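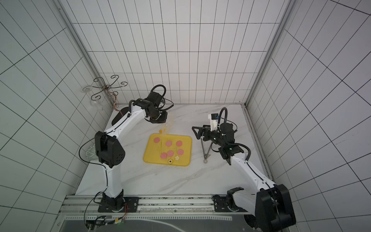

Wouter Baert replied:
I still think the banquette is the wrong call for that side of the room. You have 91 seats on the plan and a third of them depend on one fixed bench. If a party of five walks in, you can't do anything with it. Loose tables along the window, bench on the back wall only.

Nosipho Steyn replied:
The client asked for the bench, Wouter. Starnari has always had one, in the old place too. Regulars sit there. I'd keep it and break it in two, with a gap wide enough for a server to get through with a tray.

Wouter Baert replied:
A gap costs you two covers. Have you told them that?

Nosipho Steyn replied:
Yes. They were fine with it. They'd sooner lose two covers than have people climbing over each other on a Saturday night.

zhenhua_li replied:
Which way does the kitchen door swing? On the last plan it opened toward the host stand. We had that in a hotel breakfast room in Medville and they ended up rehanging the door a month after opening.

Nosipho Steyn replied:
It swings in now. Fixed on the February set. There is also a short screen wall between the door and the first table, 7 feet long, same height as the bench back.

bikham_joe replied:
Is the screen solid? I ate at a place last year with a low wall like that and all it did was hide the waiter until he was on top of you. The noise came straight over it too.

Nosipho Steyn replied:
Solid to seat height, then reeded glass. The noise is a separate problem. The ceiling is concrete and the owner wants it left bare.

Jelle Vanhove replied:
Then you need something soft somewhere. Bare ceiling, stone floor and that much window is going to be loud with half the seats full. I would put felt panels between the beams. Paint them close to the concrete color and the owner may come around.

Wouter Baert replied:
Agree with Jelle on the ceiling. Upholster the bench back all the way up as well, if you are keeping the thing.

zhenhua_li replied:
Panels between the beams will fight with the sprinkler heads. Check the spacing before you show it to anyone. Curtains are easier. Heavy wool on the street side, floor to ceiling, and you can pull them in the evening.

Jelle Vanhove replied:
Curtains in a restaurant smell of the kitchen inside a year. I've specified them twice and I won't do it again.

zhenhua_li replied:
That comes down to the extraction. Ours have been up four years and get cleaned every summer.

bart_boersma replied:
Coming back to the lighting question from page one. Nosipho, you had pendants over every table. If the tables move, the pendants are in the wrong place. I'd use track on the window side and keep pendants for the bench, where nothing shifts. Hoekstra has a plain black track that would sit up against the concrete and not draw attention.

Nosipho Steyn replied:
I like that. What does it do to the budget? I have $195 a fitting for the pendants.

bart_boersma replied:
Depends on how many heads you need per run. Keep $200 a head in your sheet for now and you should come in under — send me the reflected ceiling plan and I can give you a proper count.

Wouter Baert replied:
And put the bench pendants on their own dimmer. Lunch and dinner want different levels back there.

Nosipho Steyn replied:
Already on the schedule. I'm meeting the owner Tuesday and will take both options for the ceiling, felt and curtains. The bench stays.

bikham_joe replied:
Ask about coat hooks while you're there. I don't see any on the plan.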